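Hokness Kraft Table Roll review: is paper really better than an old sheet?

I've been sent a lot of things that promise to save my table, and most of them end up in the shed. The Hokness roll costs £22, which is a fair bit for brown paper, and the box says it is "craft grade". I have no idea what that means and the leaflet doesn't say either.

I used it through October, mostly for glue, model paint and one bad evening with grout. Thin acrylic was fine. Wood stain went straight through in 9 minutes and I had to get the white spirit out. The leaflet claims you can reuse each length "again and again". I managed 3 sessions before the corners started to tear, and by then it had gone wavy where I'd leaned on it.
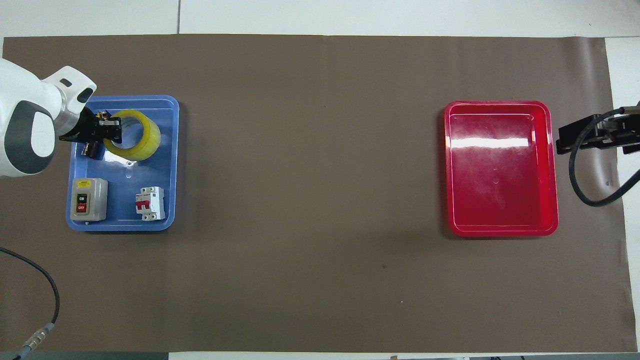
Brown paper on a white table, with a blue tray on the left. The creases don't press out fully.

It won't lie flat from the roll, so you need tape, and none is supplied. The cutter is a strip of serrated card that gave up before I was halfway through. I went back to scissors.

Brock Caron at the Lirkthorpe craft fair swears by the Prorow wipe-clean mat instead. I tried his on Saturday and it does stop stain, but it's £59 and smells like a new shower curtain. Bondarchuk do a plain roll with no cutter and no claims on the box, and I couldn't tell the two papers apart.

If you find the Hokness at half price, fine. At full price I'd use an old bedsheet over a bin bag.

Two stars out of five.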